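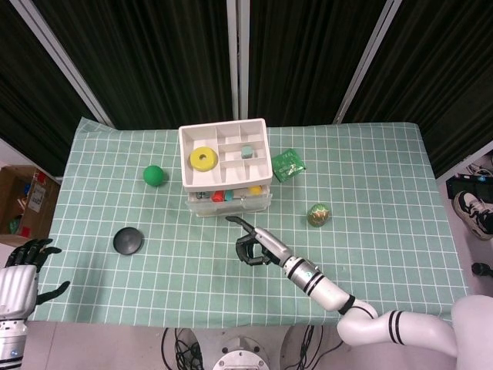 Ticket: Drawer task, right hand stops short and episodes get rejected
Project: Ernik
Opened by: Béla Gulyás
Priority: Medium (was High until I had lunch)
Status: Closed, with one loose end

Problem as reported

The target for the tidy-up task is 100 accepted episodes. We have 33. The checker script throws out most of what we record, always with the same message: "hand idle too long before contact." In plain terms, the right hand goes toward the organizer drawer, gets its index finger out, and then hangs there like a man trying to remember why he came into the kitchen.

The left hand is fine. The left hand has no opinions.

What we want in each episode: open the drawer, take out what the prompt asks for, put it in the top tray, close the drawer. The ball, the snack packet and the foil egg are distractors and should be left alone. The black disc is also a distractor, although two operators have asked me where it goes. It goes nowhere.

Log

9:10 - Restarted everything. This is not a diagnosis but it is a tradition. Recorded one episode, same pause, rejected.

9:25 - Checked the glove calibration on the operator side. Right index was reading slightly bent when held straight. Recalibrated. The finger now points beautifully and still doesn't arrive.

9:50 - Swapped operators. Szekeres took the gloves, I took the keyboard. His pauses are shorter than mine, which he mentioned. Still over the limit.

10:15 - Suspected the network. Ran the latency test for the length of a coffee. Nothing worth writing down, so I have not written it down.

10:40 - Watched the rejected episodes back at half speed, all from this morning. The arm moves well until the fingertip gets close to the drawer front, then slows to a crawl. The operator sees it slow, assumes he did something wrong, and stops. Now the hand really is idle, and the checker is correct to complain. I had been calling the checker names in the team channel. Those messages are still there.

11:05 - Opened the Onemano hand settings. There is a slowdown zone that cuts speed near anything marked as fragile. The organizer is marked as fragile. The whole organizer, drawer included, with a margin wide enough to park in.

11:10 - Asked in the channel who marked it. Long silence.

11:20 - It was me, in November, after the incident with the previous organizer. Please do not reply to this ticket about the previous organizer.

11:45 - Removed the fragile mark from the drawer and kept it on the tray, as the partitions are thin and I have learned something. Cut the margin. Recorded 7 episodes in a row with Szekeres in the gloves. All 7 accepted.

12:30 - Lunch. Priority lowered.

13:15 - Recorded a few more myself to make sure the fix was not just Szekeres. Two rejected, both my fault: I went for the egg.

Cause

Slowdown zone around the drawer set too wide, plus operators reacting to the slowdown by stopping. Either one alone would probably have passed the checker.

What to do with the old recordings

Do not trim the pauses out of the rejected episodes and feed them back in. I know it is tempting, we are well behind and the disk is full of them. But the arm speed in those is wrong from the moment it enters the zone, and if the model learns from them we will have taught it to hesitate, at some expense. They go in the "rejected" folder and stay there.

The 33 accepted ones I have kept for now. They passed, but they were recorded with the old margin, so they are tagged "old_zone" and whoever trains first should run it with and without them and tell me which was better.

Notes for operators

If the arm slows down near the drawer, keep going. It is still listening to you.

Move the distractors between episodes. Swap the ball and the packet, turn the egg, put the disc somewhere new. If they sit in the same place for a whole batch the model will learn the tablecloth by heart and we will be very proud until someone bumps the table.

Change what starts in the tray as well. The yellow ring does not own the big compartment.

Use the prompt text exactly as it shows on your screen. "Get the red thing" was funny once.

Loose end

The Imach recorder still stamps the failure reason on the episode after the rejected one. It does not affect the accepted count, but it cost me a good part of the morning reading the wrong notes against the wrong episode. Separate ticket, assigned to Szekeres, who was told about it while wearing the gloves and could not object in writing.

Reply from Szekeres, 15:40

I object in writing. Taking it anyway. Also the zone margin resets to the old value when the hand controller reboots, so please do not reboot it tonight until I have saved the new one to the startup file.

Reply from Béla Gulyás, 15:52

How would I know if I had already rebooted it?

Reply from Szekeres, 15:53

On my way down.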